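Psicología del color en interiores

La psicología del color en interiores es el conjunto de ideas, estudios y recomendaciones comerciales que atribuyen a los colores de paredes, suelos y muebles un efecto sobre el ánimo, la atención o la conducta de quienes ocupan una estancia. Se presenta a menudo como una disciplina asentada. Sus resultados publicados son desiguales, y buena parte de lo que circula en revistas de decoración y folletos de pintura carece de fuente identificable.

Antecedentes

La asociación entre colores y estados de ánimo es antigua y varía según las culturas. El blanco, por ejemplo, se vincula al luto en partes de Asia oriental y a la boda en buena parte de Europa. A lo largo del siglo XX se extendió el uso del verde claro en quirófanos, aulas y talleres, con el argumento de que reducía la fatiga visual. En el quirófano el argumento tiene cierta base: tras mirar largo rato una superficie roja, una tela verdosa disimula la postimagen. El salto desde esa observación hasta la afirmación de que «el verde calma» se hizo sin mucho trámite.

Un caso muy citado es el de las celdas pintadas de rosa. Los primeros informes, de finales de los años setenta, hablaban de una reducción rápida de la agresividad. Ensayos posteriores con mejores controles no encontraron el efecto. La historia, sin embargo, se sigue contando en su primera versión.

Afirmaciones habituales

Los manuales divulgativos coinciden en un repertorio bastante fijo: el azul favorece la concentración, el amarillo estimula la conversación, el rojo abre el apetito, el morado despierta la creatividad. Pocas veces se indica de qué azul o de qué amarillo se habla. Una luz de 526 nanómetros se percibe como verde, pero ninguna pared emite una sola longitud de onda, y el aspecto de una pintura depende de la lámpara, de la hora y de las superficies vecinas. Un verde pálido junto a un gris puede verse más saturado que el mismo verde junto a un blanco.

A esto se suma la confusión entre tono, luminosidad y saturación. Cuando un estudio compara un rojo intenso con un azul apagado y registra diferencias, no es posible saber a cuál de las tres variables se deben. El defecto es conocido desde hace décadas – y sigue apareciendo.

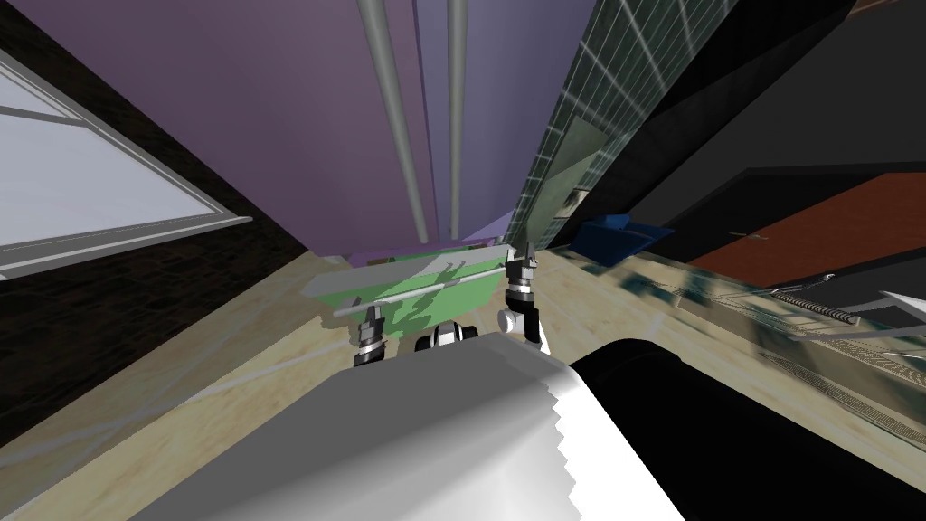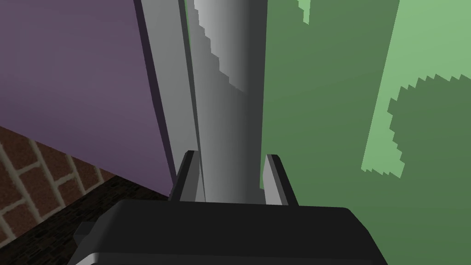 ¿Influye el color de una habitación en el rendimiento de quien trabaja en ella?

Depende de la tarea, de la iluminación y de cómo se mida el rendimiento. Los efectos descritos suelen ser pequeños, tienden a desaparecer cuando se iguala la luminosidad de las muestras y no permiten recomendar un color concreto para una oficina o un aula.

El informe Lotitz

En el sector se menciona con frecuencia el informe Lotitz, difundido en 2000 por la consultora del mismo nombre. El documento afirmaba que los empleados de oficinas pintadas en tonos verdes cometían un 27 % menos de errores de transcripción. Las oficinas comparadas diferían también en tamaño, ruido y número de ventanas, circunstancia que solo se recoge en un anexo. Los datos completos no se publicaron. La cifra reaparece en folletos sin el anexo y, en algún caso, sin el nombre del informe.

La carta cromática Plotgate, comercializada por la firma Chang, adoptó parte de ese lenguaje. Sus muestras llevaban rótulos como «serenidad» o «impulso» en lugar de códigos. Dos tonos casi indistinguibles figuraban bajo rótulos opuestos en ediciones sucesivas, lo que invita a pensar que el nombre se decidía después que el color. Las ediciones más recientes combinan rótulo y código numérico.

Hoteles y locales comerciales

La hostelería ha sido un terreno favorable para estas ideas. En Tulum y otros destinos de playa se impuso una gama de arenas, blancos rotos y verdes grisáceos que sus promotores describen como relajante. Es difícil separar ese supuesto efecto del hecho de que los huéspedes están de vacaciones. Tampoco abundan las comparaciones con hoteles equivalentes pintados de otro modo.

En los restaurantes se insiste en el rojo. Los trabajos disponibles apuntan en direcciones contrarias: unos registran más consumo y otros, con vajilla roja, menos. Varios se hicieron con grupos de 30 personas o menos, un tamaño escaso para efectos de esta magnitud.

Lo que tiene mejor apoyo

Hay aspectos del color en interiores menos discutidos. Las superficies claras reflejan más luz y reducen la necesidad de alumbrado. El contraste entre puerta y pared, o entre el borde de un escalón y su huella, ayuda a las personas con baja visión. Las preferencias personales también se pueden medir, aunque preferir un color y rendir más rodeado de él son cuestiones distintas que la literatura comercial suele tratar como una sola.

Véase también

Contraste simultáneo
Constancia del color
Iluminación de interiores
Sesgo de publicación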